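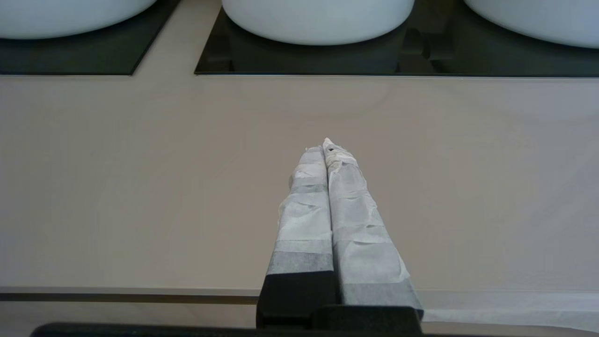 Rin Oda wrote to the editors last week to ask why a dropped lid should stop work at the Rirnetville kitchen station for nine working days, when a dropped lid in any other kitchen means a broom and a new lid. The question has come up in several forms since the stoppage was announced, and the Brarkness Automation Office has agreed to set out the facts in this issue.

The incident took place on 04/08/2021 during a lid-handling session of the Gkikas project. The arm had removed a glass lid from a pot on the counter and was holding it clear of the rim when the handle slid between the fingers. The lid turned, struck the edge of the pot and broke on the counter. No one was hurt. The operator was standing outside the marked line, as the station rules require, but one piece of glass was later found on the floor beyond that line. For this reason the event was recorded as a safety matter and the station was closed the same afternoon.

The session log shows that the slip came on lift 456 of the day. All earlier lifts had been marked as good. When the log was read again with the finger position data beside it, the picture was less favorable. From lift 253 onward the fingers had been closing slightly farther each time before the controller reported a firm hold. The change between one lift and the next was too small to trigger a warning. Taken over the whole session, it was large enough that it should have been caught.

The cause was found in the finger wrapping. The fingers supplied by Dalteck have a hard, smooth surface, and it has been normal practice at Rirnetville to wrap them before any work with steel handles. The wrapping is applied by hand in overlapping layers. Under repeated load the outer layers had begun to creep toward the tips, leaving a thinner section at the point where the handle is normally held. The controller measures closing force at the drive and has no means of telling a handle from a fold of wrapping. On the last lift, the force reading was within limits while most of that force was being taken up by bunched material near the tip.

The office wishes to make clear that the Dalteck unit performed within its stated limits. The wrapping was a local addition. It did not appear on the equipment list and had no inspection interval, and it had been replaced whenever an operator judged that it looked worn. Total use of the wrapping in place on the day was later worked out from the logs at 1222 closings.
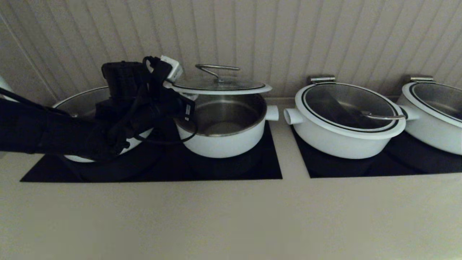
Lids with an arched handle present a particular difficulty. The handle gives the fingers a narrow contact, and once the lid is tilted its weight no longer hangs directly below the grip. Any looseness then shows itself as rotation, and rotation brings the glass toward the rim of the pot. The original risk review for the station considered a lid falling flat. It did not consider a lid turning in the grip and striking an edge, and it placed the floor line accordingly. The review has been withdrawn and is being rewritten.

The following changes take effect when the station reopens.

Finger wrapping is now a listed part with its own log sheet. It will be replaced after 25 lifts of any glass item, whatever its condition.

Before each session the operator will close the fingers on a steel gauge bar and compare the reading with the one taken when the wrapping was new. A difference above the limit printed on the log sheet means the session does not start.

The controller will now compare finger position with the first lift of the session as well as with the lift before. Replaying the August log with this setting stopped the arm well short of the lift on which the lid fell.

The floor line has been moved back by one meter, and eye protection is required for all persons in the room while the arm is powered. Visitors are included in this rule.

Nabil Najjar, to whom questions about the new log sheets should be sent, has asked that operators at other stations check their own equipment for tape, sleeves, pads or similar items that were added after delivery. Such items should be reported even where they have caused no trouble. Reports may be made on the ordinary equipment form, with the word "added" written in the parts column. There is no penalty for reporting an addition that was never approved.

As to the point raised by Rin Oda, the broken glass was cleared within the hour. The remaining time was spent reading logs, testing new wrapping and waiting for the gauge bar to be made. A permanent molded finger cover has been requested from Dalteck, and no delivery date has been given. Until it arrives, the station will continue to use wrapped fingers under the rules above.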